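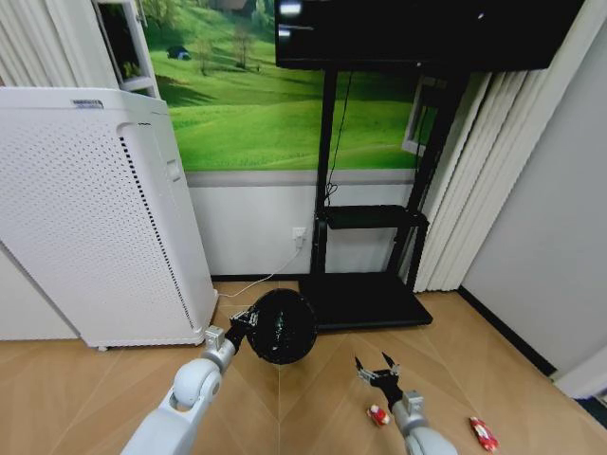
Toy cars on the floor of the family room at Zekcombe House, with the air purifier, the wall mural and the mobile TV stand behind them.

LINEMLOW OPENS SHARED FAMILY ROOM AT ZEKCOMBE HOUSE IN ENPORT

Room is free for residents and will be tidied twice a day

ENPORT, March – Linemlow, which manages rental apartment buildings in Enport, has opened a shared family room on the ground floor of Zekcombe House. The room is free to use for all 470 households in the building and is open from 8 a.m. to 8 p.m.

The family room covers 616 square feet and takes the place of a meeting room that residents seldom booked. It was planned as a place where young children can play on the floor and where parents can sit with them, watch something together or hold a small birthday party. Planning and building work took 18 months from the first resident survey to opening.

"Residents told us they wanted floor space," said a spokesperson for Linemlow. "Most of the apartments here have one or two bedrooms. Once the couch and the table are in, there isn't much left for a child to run a toy car on. We kept the furniture to a minimum for that reason."

The fit-out was done by Demchenko, an Enport contractor that has worked on three other Linemlow buildings. The room has a pale, wood-look floor and a large landscape mural with green rolling hills and trees. The lower part of the wall was left plain white under a gray trim line so that scuffs can be wiped off or painted over without touching the mural.

A tall white air purifier stands on the floor against the mural wall. Residents had asked about air quality in the survey, mainly those with babies. Linemlow's building staff will check the filter every month and replace it when needed. Residents are asked to leave the purifier where it is and to keep toys and coats off the top of it.

The TV is on a black mobile stand with a shelf at mid-height. Linemlow chose a stand over a wall bracket because the room will be used in different ways during the week. For a film afternoon the screen can go in the middle. For a party it can be moved to the side. Only adults should move it, and the plug has to come out of the wall first.
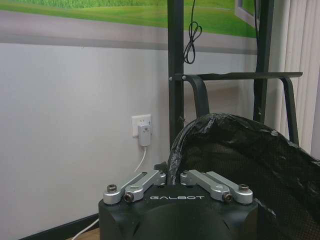
Cables were the subject of a good deal of discussion during the safety check before opening. Demchenko will fit cord clips to the stand in the coming weeks, and the slack in the power cord will be taken up so that it does not hang within a small child's reach. The wall outlets will get covers at the same visit. Until then, adults should keep children away from the back of the stand.

The same visit will deal with the last of the packing material. Plastic sheeting from deliveries should not be left in a room used by children, and residents who find any are asked to take it to the recycling area by the rear entrance or call the front desk, who will send someone to pick it up.

Day-to-day tidying will be shared between residents and building staff. Families are asked to put toys back before they leave, starting with anything small. Toy cars and balls are easy to step on and are to be picked up first. Staff will go through the room at 1 p.m. and again after closing, put away what has been left out, and wipe down the floor in the evening.

Toys in the room come from a donation drive held in the lobby over the winter. Linemlow checked them for loose parts before they were put out. More donations are welcome at the front desk, with these limits:

Cars, balls, blocks and books are accepted all year.
Soft toys are accepted only if they are new and still have their tags.
Battery toys should come with working batteries and a closed battery cover.
No slides, play kitchens or other large items, as there is no storage space for them.

Toys that break will be thrown out. Lost items with a name on them will be held at the front desk for two weeks.

"We would like people to use the room as they would use their own living room, and to leave it about as tidy," the spokesperson said. "If a couple of cars get left on the floor, that is fine. Somebody will pick them up at one o'clock."

Food is allowed at parties but not at other times. Drinks with lids are allowed at all times. Shoes may be worn, though many parents who took part in the trial week preferred to leave them at the door, and a rack has been ordered for the hallway.

Children under 12 must have an adult with them. The room does not have to be booked for everyday play. Parties can be booked for up to 2 hours through the residents' portal or at the front desk, and there is no charge. The resident who makes the booking is responsible for returning the room to its usual layout, with the TV stand back against the wall and its base clear of toys.

Linemlow will collect comments from residents through the summer and may change the opening hours after that. A later closing time on school vacation days is one change already being considered. The company is also looking at ground-floor rooms in two more of its Enport buildings, but no decision has been made and no dates have been set.

About Linemlow
Linemlow manages rental apartment buildings in Enport. It provides leasing, maintenance and front desk services, and runs shared spaces for residents in several of its buildings.

About Demchenko
Demchenko is a contractor based in Enport. It carries out interior work for apartment buildings, schools and small offices.

Media contact
Linemlow Press Office, Zekcombe House front desk, Enport
Visits to the family room can be arranged on weekday mornings before 11 a.m.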